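Learning to bake with a starter called Grønli

I went to Elsa's in August meaning to stay for lunch and came home on the last bus with a jam jar of grey sludge wrapped in a tea towel. The sludge was sourdough starter. Elsa Nordin has kept hers going for years (she got it from an aunt, who got it from a neighbour, and so on back) and she calls it Grønli. I've no idea why, I asked and got a shrug.

I'd tried sourdough once before and given up. That time I made my own starter from a library book, and it smelled of nail varnish for a fortnight before I tipped it down the drain. So I was nervous on the bus. The lid was only resting on top, and every time we went over a bump I had a peep to see whether it had climbed out.

Feeding it is dead simple. I tip most of it out, keep a big spoonful, then stir in 70 grams of flour and 70 grams of water. Elsa does hers by eye and says it should look like thick pancake batter, but I weigh mine because I don't trust my eye before breakfast. Wholemeal rye makes it go mad. Plain white flour makes it sulky and slow, especially if the kitchen is cold, and my kitchen is always cold.

The first loaf was flat. I could have posted it. I'd read that you leave the dough until it doubles, so I went to bed and left it, and by 6 in the morning it had gone up, had a lovely time without me and come back down again. I baked it anyway and we ate it toasted with a lot of butter, and it tasted great, sour and chewy and a bit burnt underneath!

Second loaf, I panicked and went the other way. Two hours on the side and straight into the oven. It came out pale and tight with one enormous hole under the crust, big enough to lose your marmalade in. I rang Elsa and she laughed for quite a long time.

What I hadn't understood is the washing up. Bread dough sets like plaster. It gets on the taps, the scales, the cupboard handle, your sleeve, and if you go at it with hot water it turns to glue and stays in the brush for good. Cold water first, let it sit, then scrape. I wish I'd known that two washing-up brushes ago.
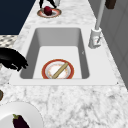 A plate in the sink. There's always one.

Anyway, the third loaf worked. Elsa told me to stop looking at the clock and poke the dough instead, so I poked it. If the dent springs straight back it needs longer, if it fills in slowly you can bake it, and if it just sits there looking sad you've missed it. I wet my finger first, otherwise you take half the loaf with you. I shaped it, put it in a floured bowl in the fridge overnight and baked it first thing in my old casserole with the lid on, then took the lid off for the last bit so it could brown.

It crackled when it came out. Elsa had said it would and I thought she was being poetic, but it really does tick away to itself on the rack, like a cooling car. I stood there in my dressing gown listening to bread.

Since then I've made one most weeks. Some are better than others. I tried one with walnuts that was lovely and one with grated beetroot that came out a very odd colour, and I won't be repeating that. The discard goes into pancakes, or crackers with loads of salt and caraway seeds – I think I like the crackers more than the bread, if I'm allowed to say so.

I've got a spare jar going in the fridge now in case I kill the first one, and I've promised a bit to my sister, who says she isn't going to name hers. We'll see. If anyone has a good way of keeping a jar warm in a draughty house, please leave me a comment, as I've been putting it in the airing cupboard and forgetting it's there. Next week I want to try rolls.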